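15 September 2023

Fruit

Went through the fruit on the big brown table after breakfast. The woman at Prudard swore blind these apples would keep until March if kept cool. I have heard that before, and thrown away the results. The banana has the black tray to itself, on the theory that bananas hurry everything else along. I'm not convinced the width of a tray makes any difference, but the apples are staying over to the right with the dark purple one (sold to me as a plum, we'll see).

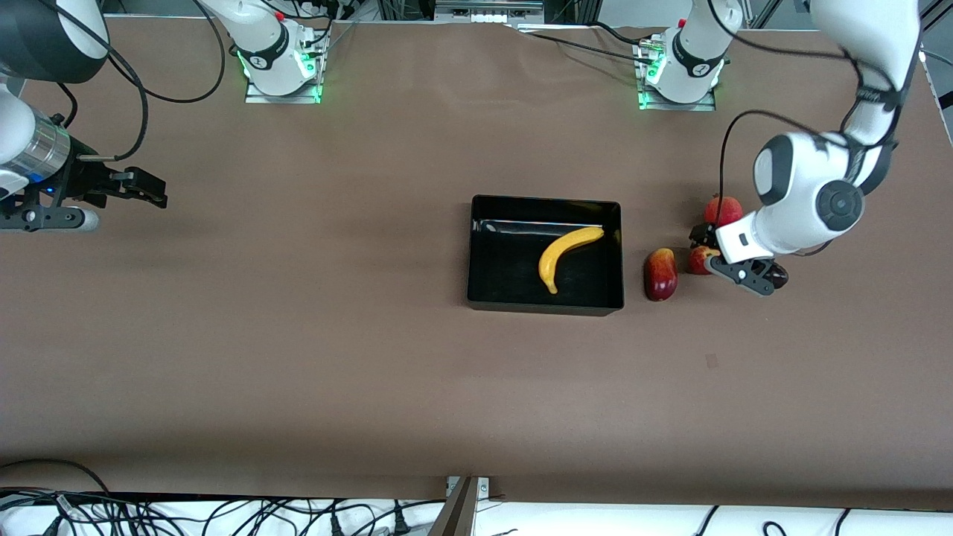 Paint

Still arguing with myself over the grey. Biline call theirs warm and Tritis call theirs soft, and I would bet they come out of the same vat. A plain pale grey goes creamy in one place and nearly blue in another, then dark in the middle, so what use is a card with a square on it the size of a stamp? Kleinschmidt want 90 for a tin and say it covers in one coat. It won't.
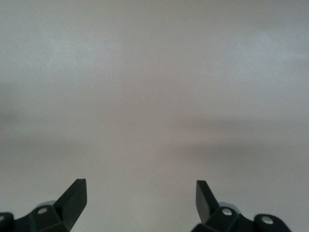 Tomorrow

Ring Kleinschmidt about a tester pot. Eat the banana. Try one apple before believing anything.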